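Counting rods and blocks in Canadian primary schools

Counting blocks are small solid pieces used to teach number, grouping and measurement in the early grades. They belong to the wider family of mathematical manipulatives, which also includes rods, tiles, beads and balance weights.

History

Blocks were in use in the Morow district by the late nineteenth century, when kindergarten teachers ordered them by catalogue. The Danow Normal School made them a required part of teacher training, and its storeroom ledger lists 351 pieces in assorted colours. A later inventory gives 268, the remainder having been lent to the rural school at Biwott.

Classroom use

Pupils begin by sorting the pieces by colour and length, then proceed to addition by placing them end to end. Regrouping is generally introduced in Grade 2.

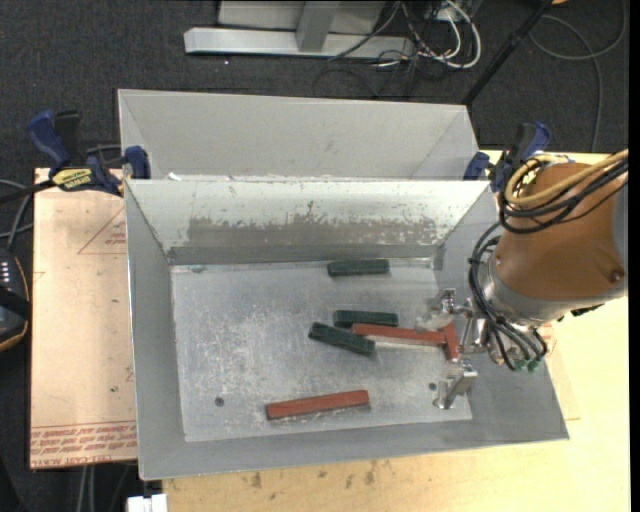 Fatima Magagula's study of arithmetic teaching in Flivley schools found that teachers differed chiefly in how long they kept blocks on the desks. Some withdrew them once written sums had begun, while others left them available until the end of the school year.

See also
Abacus
Number line
Kindergarten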